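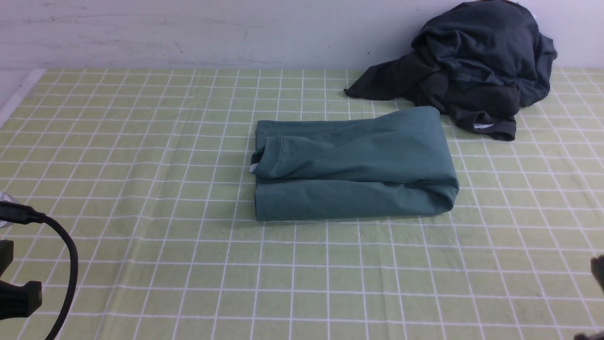 Odar notebook, shirt folding – June, started 9:40 am

Second morning on laundry for the Pleltside set. We owe them 500 good folds and I'd love to get there before everyone disappears for the summer! Coffee first, then homed both arms, then spent way too long hunting for the foot pedal (under the bench, of course).

Changed one thing from yesterday. I'm now ending an episode when both grippers are clear of the cloth, instead of when the fold looks done to me. My "looks done" drifts a lot by late morning and the labels were getting sloppy – some clips stopped with a finger still on the fabric.

Also turned down the wrist exposure a notch on the Tanby config. The pale green grid was washing out when a gripper came in low with nothing in it, and those approach moments are the ones I want the model to see clearly.

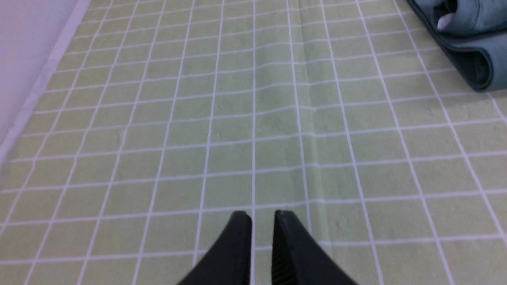 Anyway, 21 episodes by lunch, and I tossed 3. Two were me dropping a sleeve and then fumbling around for it (if you recover cleanly, keep it, we want those, but this was just flailing). The third was a dropped sync on the head view, so no use to anyone.

Sleeves are still the slow part. I go sleeve across first, then smooth, then bring the body over. If I smooth first the top layer bunches up near the collar and I end up doing it all twice. Please try it my way for a day before you change the order, I'd like the set to be consistent!
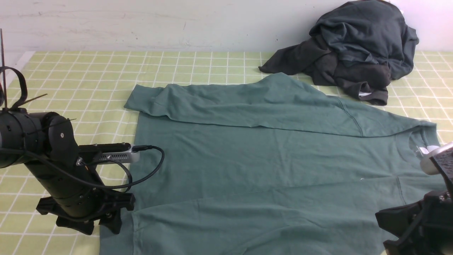 Afternoon, 2:15 pm

Pulled up the wrist clips. Seams are a lot sharper than I expected, stitching and all, so maybe MacKinnon's idea of using them as grasp hints isn't so crazy. When the fingers sit one on each side of a seam you get a really nice view of it. I tagged those as "seam" so they're easy to pull later.
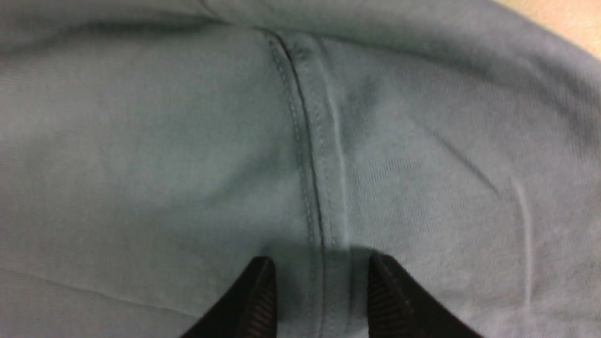 To do

Rename this morning's folder before the sync job runs
Check the disk, the cap is 2,000 clips and the old towel set is still on there
Tighten the left wrist cable tie
Ask Tanby about the timestamp offset again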